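Notebook, two-arm cell, Trerstead
Wednesday, October. Written by me, read by Elif Naz before I saved it.

Started at 9.20. Goal of the day was to find out why the planner refuses so many grasps on the thin pegs since we merged the new collision layer. Gert says it is the hand model, Jana says it is the calibration. I wanted to have numbers before we discuss it again.

First I replayed the logs from last week through Chacko (our planner wrapper, for whoever reads this later). Of 3126 grasp requests, 1585 were rejected before any motion was sent. That is half, and it is far too much. I sorted them by reason. Most of them carry the same code, "finger link in contact with board at pre-grasp". The joint limit rejections are few and I think they are correct.

Then I looked at the collision meshes of the fingertips. The padding was set to 4 mm on every finger link. It was a sensible value for the big cylinders, where the hand stays high. For a thin peg the fingertips must come close to the board, and with this padding the model already touches it. I made the padding a parameter per link and reduced it only on the last link of thumb and index. The palm and the wrist keep the old value.

Restarted Clevus (perception), waited until the board pose was stable, and started the peg sequence with the left arm at half speed. The right arm was in its waiting pose over the corner, as the scheduler wants it.

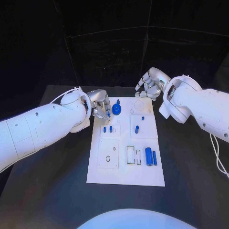

Why not switch off the collision check between fingers and board for the last part of the approach?
Because the board pose from perception can be wrong by a few millimetres, and then the check is the only thing which stops the planner from pushing a fingertip into the plate. With a smaller padding we still have a check, only a less pessimistic one.

I put this in the notebook because Nabil asked me the same thing twice, and I gave him a bad answer the first time.

After the change the same log gives 29 rejections. I went through all of them by hand before lunch. In most of them the two arms want to be over the same part of the board, so the rejection is right and the scheduler should not have asked. A few come from a peg pose which was tilted in the estimate. I suspect the depth filter there. Cylinders lying flat are estimated well, standing thin ones are noisy, and the filter smooths the edge away. Benedicta has a branch with a fitted cylinder model in place of the filter. I have not tried it yet.

Second problem, found by accident. When the task is given to the right arm, the planner takes the seed configuration of the left one and mirrors it. The mirror function changes the sign of the wrist roll but not of the forearm. The solver then needs many more iterations and sometimes gives a solution with the elbow very high. It is my own mistake from the summer. Corrected in the kinematics package, and I added a small test which compares forward kinematics of both arms after mirroring.

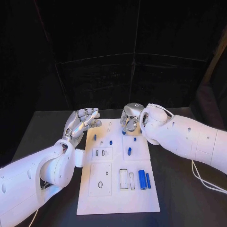
With the correct seed the right arm plans nearly as fast as the left. I am still not satisfied with the hand-over of the zones. At the moment an arm locks its zone when the plan is accepted and releases it only after it is back in the waiting pose. It would be better to release as soon as the wrist has left the zone. Jana warned me that the controller reports the wrist position with some delay, so we need a margin. I will ask Gert which delay he measured on the Hevo controller, he has it in his own notes.

To do:
Merge the padding parameter after review (Nabil).
Try the branch of Benedicta on the noisy peg poses, same log, same seed.
Zone release with margin, in simulation first.
Write the reject reason in the operator window, now it is only in the log file.
Rename "pre_grasp_2", it does not mean anything any more.

Stopped at 17.40. Parameters are saved under the name of this week, the old file is kept next to it.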